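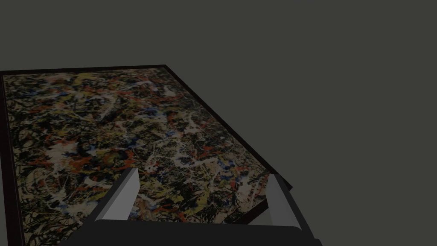 Felari asked whether a department may order its gripper before the simulation trials on framed artwork are complete. The quoted price for spare fingers is $195 per pair, and our budget request closes in November.

Clirmont
Please do not order yet. Our office requires 3 written quotes and a stated opening width for the widest frame molding to be handled. Allow 17 weeks for delivery.

Joo
We ordered early and it was fine.

Hidenis
I would add a line for training. Ours came to 9 hours per operator and had been left out of the request. Maintenance should be entered separately from the purchase.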